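Folding for the machine

I have worked at the laundry in Tindale for eight years, most of that time at the folding tables. In May our manager, Rosaura Escobar, put a paper on the board next to the time clock. It said the company was starting an automation program, and that people from the folding section could apply to take part in it. The paper had many nice words. My colleague Brayan Chambi read it two times and asked me, "So, are they replacing us or hiring us?" I told him I would ask. This post is partly the answer, as far as I have one.

I should say what our work was before. A laundry like ours washes for hotels, two clinics and some restaurants. Washing and drying have been done by big machines since long before I came. Sheets go through an ironer which also folds them, and two persons feed it. But small and irregular things are still folded by hand: children's clothes, aprons, uniforms with strings, printed shirts from the sports clubs. Everything comes out of the dryer as a ball, and a ball is difficult. You have to find a corner first. A person finds the corner without thinking, and I never considered this a skill until somebody wanted to pay me for it.

The company that makes the system is called Dritis. They rented the upper floor in the Zernedbridge building, ten minutes on foot from us, and that is where I go now on three days of the week. On the other days I am at my old table. There were 13 applications and they took three of us: me, Gladys Villanueva from the night shift, and Brayan, who had said he would never apply.

The work is simple to explain. You stand at a table and you do with clothes what you always did, but you do not touch them with your fingers. You hold a gripper in each hand and everything is recorded, the movement of the grippers and the picture from the camera. Later the robot learns from these recordings how to do the same. One recording is called an episode. An episode can be very short, for example take the cloth, open it, put it flat, finish. Then you make it into a ball again and start the next one. The first week I asked Jarosław Kurek, who leads the recordings, when we would stop with the same shirt. He told me that the number for this shirt was 2485. I thought it was a joke. It was on his list.

My hands had to learn everything again. With fingers you feel how thick the cloth is, and if you have one layer or two. With the gripper you have to look. In the first days I picked up two layers all the time, and the shirt came up like a bag. Gladys was better than me from the beginning. She said it is like eating with chopsticks, you should not squeeze from fear. I am still slower with the grippers than with my hands, but Jarosław says slow and clean is more useful to them than quick and messy. At the laundry it was always the opposite! It took me a month to stop hurrying.

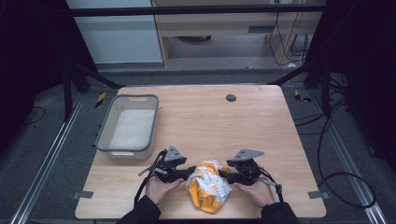 Photo: Cristian Valderrama / Dritis

Bright things like the orange-yellow one are my favorite, because you can see the folds well. With black aprons I need to bend down to find where the edge is, and in the afternoon my back knows it. My advice to anybody who starts with this work is to ask for the table height to be checked on the first day. I waited too long because I did not want to be difficult.

Now to the question from Brayan. Mrs. Escobar has told us that nobody from folding will lose the job this year, and that when the robot comes to the laundry it will take the simple towels first. I believe that she believes it. But there are eight people on my shift, and when one of them, old Mr. Guzmán, retired in spring, his place was not filled. There was no announcement about this. The table is there, and we put the empty carts next to it. For me this is how automation arrives in a workplace like ours. It is very quiet, and you notice it when you look for a place to put something.

On the other side, I have to be fair. I earn a little more on the recording days. I sit down between the episodes, and the room is cool, while next to the dryers in summer it is not a joke. People ask me how I do things and write down what I answer. One Saturday Jarosław came to the laundry on his free day just to watch how we handle the club uniforms, and he stayed until we closed. In eight years no one from an office had done this.

What I do not like is that the recordings do not belong to us. I signed a paper for it, and I understood the paper – my English is good enough for that – but I did not think enough about what it means. If the robot folds a shirt in some other city, it will do it a little bit with my movement, the left side first, as my aunt taught me. For this I was paid by the hour, one time. Gladys says I am too sentimental and a shirt is a shirt. Brayan thinks we should ask for a small payment for every machine that is sold. We wrote a letter about it to the management together, and it took us three evenings because we argued about every sentence. Mrs. Escobar has passed it on. We have no answer yet.

Some of my colleagues at the laundry are angry with us three. One of them does not sit with me at lunch anymore. She said that I am training my own replacement and hers also, and that I did not ask her. I have thought about it a lot, and I do not have a good reply. If I had not applied, there were ten others on the list. But this is what everybody can say, and I know it.

My contract for the recordings goes until the end of the year. Next week we begin with fitted sheets, which I cannot fold nicely even with my own two hands, so I asked Gladys to show me hers before we start. If the letter gets an answer, I will write about it in the next post.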